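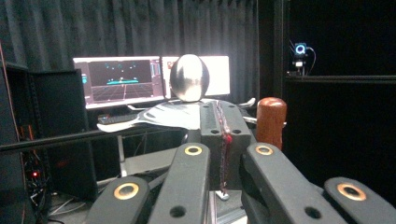
Spent Wednesday afternoon at the Orkstead open day, where you can go and look at robots as long as you sign a form promising not to put your hand in one. Thread.

First, parking. The sign says visitors to the left. Everything to the left is a ditch and a Doren delivery van. I parked behind the van and spent the first half hour of the tour composing an apology to its driver.

They hand you a badge, a pair of safety glasses and a tote bag. The tote bag has a robot on it. The robot on the bag is waving. None of the robots inside waved, and I did wait.

Tour groups were capped at 12. Ours included a retired couple, a high school robotics club that knew more than I did, and a man in a very good coat who asked at every stop what it cost. He got an answer at exactly one stop, and the answer was 800 dollars, for a replacement set of fingertips. He wrote it down.

Stop one was Doren, who make conveyor sorters. A conveyor sorter is a belt that has opinions about boxes. It sorted boxes. We clapped. I don't know why we clapped, but once the retired couple started it seemed rude to leave them hanging.

Someone asked what happens when the belt gets it wrong. "It goes to the exceptions area." The exceptions area was a folding table with a lot of boxes on it.

Stop two was the one I came for. Totusach do grippers, meaning the hand part, and I have been reading their updates since September like some people follow a baseball team. Slow season. Lots of injuries to the thumb.

Their setup was a dark curtain, a couple of monitors, a tall black computer case and a tangle of cables by the floor. I found this reassuring. I have the same tangle at home and mine has never held anything.

The gripper is handsome in a villainous way. Matte black fingers, two pairs of them, each with a brass-colored ring set in the top. Red-and-white braided cord down the middle, as if somebody wanted to tie it to a very small boat.

I asked what the cord was for and got a four-minute answer, of which I kept the word "tension." I nodded at what I believe were the correct places.

One screen had the simulation up: gridded floor going off into a purple-gray distance, a flat cyan platform hanging in the middle of it. Looks like the loading screen of a game I would have been bad at in middle school.

And there was an egg. Shiny, silver, standing upright on a metal plate like it was about to be awarded to somebody. I am still thinking about the egg.

A kid from the robotics club asked if it was a real egg. The presenter said no. The kid asked if they'd tried a real egg. The presenter said yes. The kid asked how that went. The presenter said the carpet had been replaced.

They talked us through a pick. You get a long quiet part, and then a short part, and then you realize the short part was the whole thing and you were looking at the monitor.

They told us the success rate on their test objects is 95 percent. The robotics club wanted to know which objects were the other five. There was a pause in which I think a friendship was formed.

By then the man in the coat had asked what the whole hand costs. "It depends." He did not write that down.

Stop three was Thaweesak, who automate greenhouse work. Their robot waters seedlings, one by one, with enormous tenderness. It does one tray in the time it takes my neighbor to water his whole yard, part of mine, and the mailman.

They were very straight about this, to be fair. Said it's slow, said it doesn't get bored, said it has watered the same tray all night and done it the same every time. I have house plants that would like a word with me about that.

Then the Q&A. Three questions about jobs, all good ones, all answered with the word "alongside." I would like one day to hear a robotics company use a different word. "Near" would be fine.

Best question came from the retired lady: who cleans up after the demos? A person with a broom, apparently. She asked if the person with a broom was worried. The panel said they'd ask.

Lunch was sandwiches, made by hand. The coffee machine was automated and had a sheet of paper taped to it that said USE OTHER MACHINE. The other machine was a thermos.

Got back to the car. Van gone, no note, so either I'm forgiven or the driver is saving it up.

A few people asked whether it's worth going. Yes, if you like standing very still next to people who are extremely excited about friction. I do. Wear flat shoes and eat first.

They're running another one in the spring. Sign-up is on the Orkstead site under "Community," then "Events," then "Past Events," for some reason. Skip the shuttle.

Also I got the tote bag home and the handle came off. Took it with my bare fingers, too. First try.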